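January
By Tapio Turunen

Narmont Flat Cloth

The Narmont is a plain white cloth for pressing, lining and covering. It is sold by the metre from a roll at our Jotamdale shop, or cut and hemmed to order. The standard weight suits most household jobs. The heavier Proker weave costs a little more and is meant for upholsterers and anyone who presses wool.

Both weights are washed once at the mill, so most of the shrinkage is gone before you cut. Expect up to 2 cm more per metre on the first hot wash. Wash before hemming if the size matters. 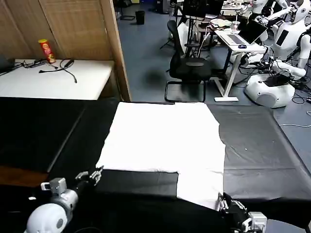

Cutting is free for straight edges. Shaped pieces are charged by the corner, and we need a sketch with every side marked in centimetres. The commonest mistake is to give only the overall length and width. If you want a wide piece with a narrower strip running down one side, like the white one on the black table, the notch has two measurements of its own and we need both. Say which side the strip is on when the cloth is face up. Shaped pieces can't be returned unless we cut them wrongly.

Roll width: 100 cm
Full roll: 40 m
Thread count: not stated by the mill
Wash: up to 60 degrees, no bleach
Iron: hot, with steam

Orders placed by Thursday noon go out the same week. The old Navarro cloth has been discontinued, but we have a few short lengths left in cream. Ask at the counter.

Comments

pressingmatters
Had the Proker for my ironing table. Good and flat, frays a bit if you leave it unhemmed.

J. Dunmore
Do you do it in grey?

Tapio Turunen
White only at present.

Hettie
Mine shrank more than 2 cm but I did boil it.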